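Goklow Community Help > Shared Spaces > Cleaning and Supplies

Who replaces cleaning supplies in a shared work room?

Posted by Marjatta Karppinen, February 20, 2022

Our group rents a shared work room for 7 hours a week under a standard Goklow agreement. The agreement states that each group must "leave surfaces clean and waste removed." It does not state who is to provide bags, sponges and brushes. We have been charged $63 for supplies on our latest statement. Is this charge permitted, and may we bring our own supplies instead? I have read the house rules twice and could not find an answer.

Aarne Heinonen

Please refer to the schedule of fees attached to your agreement. Under the standard terms, basic supplies are included for groups of up to 60 members. Larger groups are billed separately at the end of each quarter. If your group is within the limit, submit a written request for correction and attach a copy of the statement. Requests must be received by the end of June. Groups may bring their own supplies, provided that liquid cleaners are labeled and stored in the locked cabinet.

Venter

We were charged too and it was removed after three weeks. Send it in writing, the phone line could not help us.

Gravus

I cannot speak to the fee. Regarding your own supplies, our group keeps the following on hand and has had no objection from the office:

1. Trash bags, one size larger than the bin, so that the edge folds over the rim.

2. A hand brush and dustpan for the table, and sponges for wiping up. 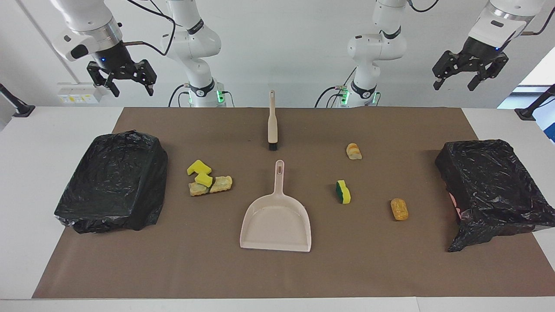 3. A sign-out sheet, kept inside the cabinet door and initialed by the last person to leave.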